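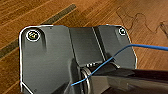
### 4.2 Does wall color change how long people stay?

Claims that cool colors make people linger are common in design handbooks, and most of them trace back to small studies with weak controls. Our own survey at the Dustum and Badeck sites gives them little support. Of 402 visitors who returned the form in March, almost 230 rated their room as "calm," but the rating did not track the length of the visit once seating was taken into account.
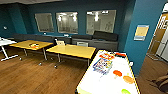 **Figure 2.** Teal room with bench seating below interior windows.

Seating is the obvious confounder. Auer treats wall color as the active variable and says little about what people sat on. In a room like the one in Figure 2, the teal walls come with a long, low upholstered bench and dark cushions, and any of these could keep a visitor in place. The Predadness scale, which asks only about mood, cannot separate them. A larger sample would not fix this. Even 3000 responses would leave color and comfort tangled unless the same furniture were tested against differently painted walls, and we found no study that had done so.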